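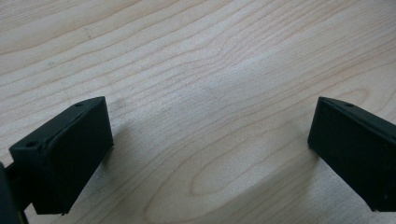
Wrist view, jaws open over bare wood. Thread on getting a usable gripper width out of pixels.

---

**1/** Caruso is our wrist-camera perception stack. It estimates jaw opening from the image alone, with no encoder. The hand-held tool and the arm share the same finger geometry, so one estimator should cover both. Until October it did not.

---

**2/** Symptom: on plain tabletops the width signal jittered with the jaws fully open and stationary. The planner read the jitter as intent and produced small, useless close/open pairs at the start of each trajectory.

---

**3/** First suspect was the finger segmentation. The fingers are very dark green on pale wood, so contrast should be easy. It mostly is. The inner contact faces segment cleanly. The soft shadows next to them are where the mask leaks.

---

**4/** A diffuse shadow has no edge to lock onto. The mask boundary moves a few pixels into the gray, then back out. Width was computed from the inner mask boundaries, so every leak landed directly in the measurement.

---

**5/** Thresholding harder fixes the shadow and breaks the top rims. The rims catch more light than the faces and read greener. A cutoff tight enough to reject shadow also drops part of the rim, and the tip position goes with it.

---

**6/** What we do now: ignore the mask boundary for metrology. Use the mask only to crop, then fit the known finger outline inside the crop. Tip corners and the screw hole on the top rim are the anchors. Both survive slight blur.

---

**7/** The fit has 2 free parameters: jaw opening and a small tilt term for flex in the fingers. Everything else comes from the camera-to-gripper calibration, which is solved once per build and stored with the session.

---

**8/** Partial visibility matters. With the jaws wide, the outer body of a finger can leave the image. The old code used the mask centroid, so a clipped finger pulled the estimate inward. The outline fit masks out residuals past the image border. No special case needed.

---

**9/** Second problem: wood grain. Our visual odometry tracks features on the background, and long wavy grain is close to the worst texture for it. Points slide along a line with almost no change in patch score. Classic aperture problem.

---

**10/** Closed loops in the grain are better. Curvature changes along them, so a patch is constrained in both directions. Specks on the wood are better still. Glare is useless and gets rejected by a local variance check.

---

**11/** Rolis (our tracker) now scores each patch by the smaller eigenvalue of its gradient matrix and drops anything below the floor. Parallel grain disappears from the feature set. Fewer points, less drift. The pose graph prefers it.

---

**12/** Also required: do not track features on the gripper. It is rigid in the camera view apart from jaw motion, and it will convince any odometry pipeline that the camera is standing still. Dilate the finger mask by 8 pixels before feature selection.

---

**13/** Shadows get the same treatment, less aggressively. A shadow cast by the tool moves with the tool. Low-gradient regions fail the eigenvalue test anyway, so in practice the explicit shadow mask does very little. We left it in behind a flag.

---

**14/** Regression set is 23 clips recorded at the Sonholm bench, all with open jaws and no object. Boring on purpose. If width moves on those, the build fails. We had been testing only on grasps, where a held object hides the error.

---

**15/** Planner side: Sellirura used to consume raw width. It now takes width plus the fit covariance and holds the last command while covariance is above the limit. The phantom close/open pairs are gone from replay. Live runs on the arm are still pending.

---

**16/** Known gaps. Dark tabletops: the crop stage needs contrast and we have very little data there. Fast wrist rotation: motion blur takes out the screw hole first, then the tip corners, and the covariance goes up as it should.

---

**17/** Migration note: stored sessions need width recomputed, poses can stay. Run the replay tool with `--refit-width`. It writes a new channel and leaves the old one alone. If your training config names the channel explicitly, change it by hand.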